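Cheap Grippers Deserve a Fair Shake

I'll say it up front: I like the two-finger gripper, and I'm tired of hearing it's a toy. Every time I post about the Pemevora, somebody tells me to get a five-finger hand and join the present day. Well, I tried one! The Ikeck took me 18 evenings to tune in the simulator, and it still fumbled a mug that the plain old Pemevora picks up all day long.

My friend Emilian Surdu takes the other side (loudly, usually over lunch). His point is that fingers buy you options later. Sure, but I have a job to get done now, and I can wrap my head around two fingers and one number for how far apart they are.
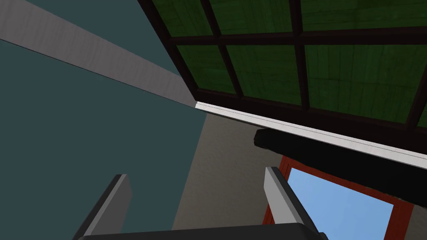 Wrist camera view in the simulator, gripper open, looking up past the red window.

And please, look through the wrist camera before you pick anything. I ran 30 trials on each gripper, and what I cared about most by the end was how much of the view the fingers ate up. A spec sheet won't give you that. With two fingers held open I get a nice wide gap to see through, and with the Ikeck I was mostly staring at knuckles.

Emilian wants a rematch in September, with his settings this time. Fine by me, as long as he brings his own mug.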